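Section 4: Setting Up a Belt Test

Applies to the Skomico Dojo desktop program and the tablet scoring screen. You need an account with Head Instructor or Test Manager rights. Assistant instructors can open a test and enter scores but cannot create one.

Before you start

Make sure every student who will test has a current rank on file. The program builds the test list from rank and class attendance, so a student with a blank rank field will not show up. To check, open Students, click Filters, and choose Rank Missing.

4.1 Creating the test

1. Open the Events tab and click New Event.
2. Choose Belt Test from the list. Do not choose Tournament, even if the test will be judged by a panel. Tournament events use a different score sheet and cannot be converted.
3. Type a name for the test. Keep it short. The name prints on every certificate and wraps badly past 31 characters.
4. Pick the location. If you run more than one school, students from the other schools stay hidden until you check Include Branches.
5. Enter the start time for each rank group. Beginners usually go first.
6. Click Save Draft.

Note: A draft is visible to staff only. Parents and students see nothing in the app until you publish.

4.2 Adding candidates

1. Open the draft and click Candidates, then Suggest.
2. Review the list. Names in gray have met the class count but have an unpaid test fee or an expired waiver.
3. Check the box beside each student you want to invite.
4. To add a student who was not suggested, click Add by Name. You will be asked for a reason. The reason is kept in the student's record and can be read by any Head Instructor.
5. Click Confirm List.

Caution: Confirm List locks the belt size order. If you add a student later, the belt has to be ordered separately.

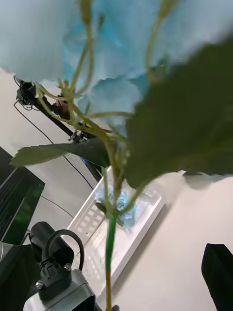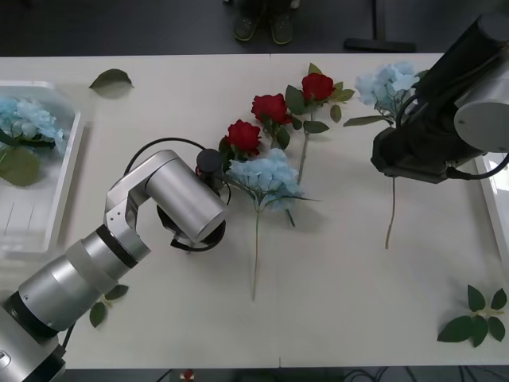
4.3 Assigning the panel

1. Click Panel. You can assign up to 4 judges per rank group.
2. Choose one judge as Lead. The Lead breaks ties and signs the results.
3. Set each judge's sheet to Forms, Sparring, Basics, or All. A judge set to Forms will not see the sparring page on the tablet.
4. If a judge is a guest from another school, click Guest Judge and type the name as it should appear on the certificate. Guest judges sign in with a one-time code and need no account.

Note: A judge who is related to a candidate should be marked under Conflicts. The program drops that judge's score for that student and averages the rest. With only two judges on the panel, this leaves a single score, and the certificate will not print until the Lead approves it by hand.

4.4 Scoring on the tablet

1. Connect the tablet to the school's wireless network and open the scoring screen.
2. Enter the event code. Codes are four digits, for example 2181.
3. Tap a candidate's name and score each item. Half points are allowed for forms but not for breaking.
4. Tap Submit after each candidate. A green bar means the scores have reached the main computer. A yellow bar means they are stored on the tablet and will be sent when the connection returns.

Caution: Do not sign out while the bar is yellow. Unsent scores are lost at sign-out and have to be entered again from paper.

If the screen shows error 1102, the tablet and the main computer are set to different time zones. Correct the tablet's clock, close the scoring screen, and open it again.

4.5 Printing certificates

1. When all scores are in, the Lead taps Sign Results.
2. On the main computer, click Certificates, then Preview.
3. Check the spelling of each name. Long names such as Honeylyn Lumanlan or Cherry Mae Saludo fit on one line in the Standard layout but not in the Classic layout — use Shrink to Fit if you prefer Classic.
4. Load the certificate paper face down and click Print All.

Ranks are updated in the student records once the certificates have printed. If you hand out certificates at a later ceremony, turn on Hold Ranks first, then release them from the Events tab on the day.

For retests, see Section 5.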